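Quedamos a las cinco de la tarde en la trastienda de Nastham, su taller de encuadernación, y lo primero que me dice es que no mire el desorden. Yo, claro, miro. Hay pliegos hasta en el alféizar y un olor a cola que a mí me encanta (y a ella, dice, ya ni le llega). Me ha pedido que no ponga su nombre, que bastante tiene con el del rótulo.

Empezó a coser cuadernos con 40 años, después de media vida en una gestoría. "Me apunté a un curso en agosto por no quedarme en casa con el calor, y volví con un librito torcidísimo. Lo tengo guardado. Es horroroso, pero se abre bien, que es lo que importa en un libro", me cuenta mientras despeja una silla para mí.

Le pregunto por los colores, porque sus cuadernos se reconocen enseguida por el hilo del lomo. Se ríe. "Al principio todo lo cosía en crudo, muy seria yo. Luego una clienta me pidió rojo, otra verde, y ahora ya no hay quien me pare. Antes de decidir los echo todos encima de la mesa, revueltos, y me voy a hacer un café. Cuando vuelvo, casi siempre hay uno que sobra".
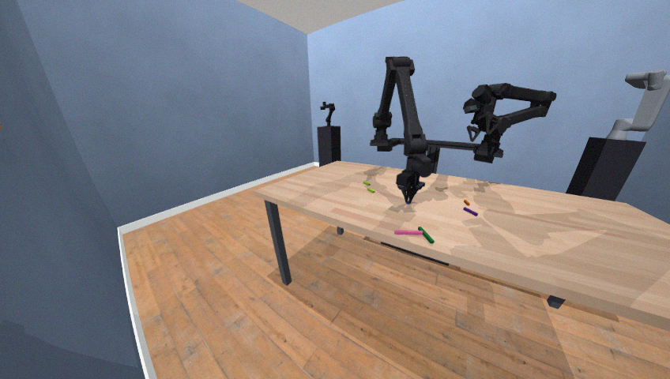
Siete piezas de colores vivos sobre una mesa larga de madera clara.

Hablamos un buen rato de Gerik, la colección de cuadernos de viaje que más le piden. Son 67 páginas, un número rarísimo para cualquiera que sepa plegar papel, y se lo digo. "¡Es que la última va suelta! La pego yo a mano, al final, para que la gente arranque esa y no otra". En temporada buena puede hacer hasta 300, aunque reconoce que acaba con los dedos hechos polvo.

¿Y el papel? Ahí se pone seria. Usa uno que se llama Haruna, con bastante cuerpo, y no lo cambia aunque le suban el precio. "Con pluma no traspasa. He probado otros y me llegaron quejas, con toda la razón".

Antes de irme me enseña las muestras de Terno, lo próximo: tres cuadernos finos dentro de una misma cubierta. Todavía no le convence el cierre. Me deja tirar de la goma y se me escapa de los dedos. "¿Ves? Pues eso mismo me pasa a mí".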